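Filed under: Community Research › Housing & Homelessness › Veterans Services

4. What Residents Told Us About the Move from Shelter to Shared Housing

4.1 Setting and approach

The Cleten residence opened its doors in December, after a long stretch in which the building had stood half finished and the local paper had more or less given up asking about it. It is run by Imell, a charity that began with a single soup counter and has grown into a provider of transitional housing for men and women who have served in uniform and have since lost, or never found, a steady place to live. We were lucky to be welcomed there so early in its life, and we would like to say at the outset how generous both the residents and the staff were with their time, their coffee and their patience with our forms.

Our study followed 18 residents through their first weeks in the building. All of them had come from emergency shelters in the same county, and all had a private room with a lock, a shared kitchen on the floor and a case worker assigned to them by name. We spoke with each person twice, once soon after arrival and once when they had had a chance to settle. The conversations were loose by design. We carried a list of topics, but if a resident wanted to spend the hour on a grown daughter or a bad knee or the price of bus passes, then that is how the hour was spent, and we often learned more that way than we would have from the list.

We also read through the daily log kept at the front desk, with names removed, and sat in on the weekly house meeting. The log turned out to be a richer source than we expected. Desk staff write down the small things – a missing mail key, a request for a second blanket, a long talk at two in the morning – and these small things, read together over several weeks, gave us a sense of how the house was finding its feet.

4.2 Privacy, and the quiet that comes with it

The most common subject in the first round of talks was the door. Residents had been sleeping in open dormitories, in some cases for years, and a door that locked from the inside was the first thing many of them showed us. One man told us he had spent his first evening simply closing it and opening it again. A woman who had served as a mechanic said she had slept a full night and woken up frightened by how quiet it was.

That last remark deserves some attention, for we heard versions of it often. The quiet was welcome, but it was also strange, and for several people it was hard. In the shelters there had always been somebody coughing or talking or getting up to smoke, and while nobody missed the noise exactly, they did miss knowing that other people were close by. Staff at Cleten had guessed that this might happen and had left the lounge open all night. The log shows that it was used at nearly every hour during the opening weeks, mostly by people sitting alone with the television turned low. By the second round of talks, those same people told us they went down less often, and that when they did go it was usually to see someone in particular.
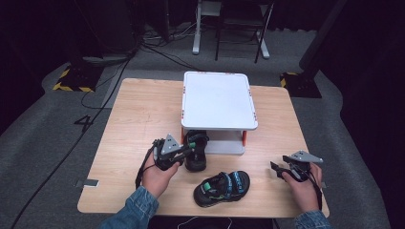 Storage came up far more than we had planned for, and we had not put a single question about it on our list. People arriving from a shelter tend to carry everything they own, and they are used to keeping it within arm's reach, shoes above all, as shoes are the thing most likely to walk off in a dormitory. Several residents went on sleeping with theirs under the pillow long after they had a room of their own. Something as modest as a white two-tier stand on orange legs, with a lower shelf that a pair of black sandals can sit in front of, makes a fair picture of what people asked for when we invited them to name one thing the room lacked. They wanted a place to put things down and find them again in the morning. Imell has since added a low shelf by the door of each room, paid for out of the furnishing budget, and the case workers report that it was better received than the new mattresses.

We do not want to make too much of a shelf. Still, it fits with a pattern that ran through nearly all of our conversations, in which the large goods of the program (a lease, a benefits claim settled, a doctor who calls back) were spoken of with gratitude but at some distance, while the small goods were spoken of with real warmth. Residents could tell us to the day when they got a hook for their coat. They were often vague about when their housing paperwork had gone through.

4.3 The kitchen as a meeting place

Each floor at Cleten shares one kitchen, and the planners had worried a good deal about quarrels over food. There were some. The log records disputes about milk, about a pan left to soak for two days and about who had finished the hot sauce. What the planners had not foreseen was how quickly the residents would sort these matters out among themselves. On the second floor, a handwritten chart went up on the refrigerator before staff had got around to suggesting one, and it has been rewritten several times since, each time in a different hand.

Cooking also gave people a way to be useful to one another, and this mattered most to those who told us they felt worn down by being helped. A former Navy cook began making a pot of soup at the start of each week and leaving it on the stove with a ladle. He did not sign his name to it, although everyone knew. When he was laid up with a chest infection, two of his neighbors made the soup in his place – badly, by their own account – and carried a bowl up to him.

The house meeting was slower to take hold. Attendance in the opening weeks was thin, and those who came said they felt they were being talked at. After the staff moved the meeting from the office into the ground floor dining room and began serving supper with it, 16 of the residents in our study came at least once. We would be cautious about crediting the change to the supper alone, as the weather had turned cold by then and there was less to do outdoors, but the residents themselves gave the supper most of the credit and we are inclined to believe them.

4.4 Work and the length of the day

Most residents were out of work when they moved in, and in the second round of talks a good many spoke about how long the afternoons were. In a shelter the day is chopped up by rules. You line up for breakfast, you leave by a set hour, you come back and line up again. With those rules gone, people had time on their hands and were not always pleased to have it. One resident described walking to the library and back twice in a day, taking a different street each way, to have something to tell his sister when she called.

Imell has tried to meet this need through two partners. The Matić workshop, a short walk from the residence, takes residents for bench work and repair training on weekday mornings, and Giltex offers paid trial placements in its stockroom. Both are small. We met residents who spoke highly of each, and we met others who had tried one and stopped, usually for reasons of health or travel. Those who stopped were not dropped from the program, and several told us that being allowed to stop without a penalty was the reason they were willing to try again.

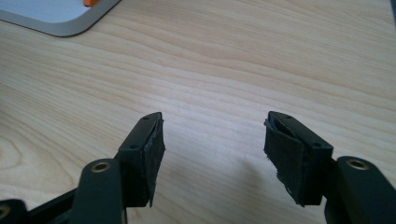 Figure 2. Black gripper fingers over a light wooden tabletop; the pad on the left finger looks worn.

What people wanted from these mornings was seldom a career, at least so soon. They talked about having somewhere to be, about being tired in the evening for a good reason, and about being asked how something was done by a person who did not know. A resident of 50, who had not held a job since leaving the service, said the best part of his placement was the walk there, as the man at the corner store had started to nod to him.

4.5 Limits of what we heard

Our group was small and drawn from one building in its opening season, when staff are fresh and the paint is clean. The residents who agreed to talk may well have been the ones who were doing better, and the two who declined a second conversation had both told us earlier that they were finding the move difficult. We did not speak with anyone who had been offered a room and turned it down, and we would very much like to. We have asked Imell to let us return once the house has been through a full year, and the residents' group has kindly said we may come to supper.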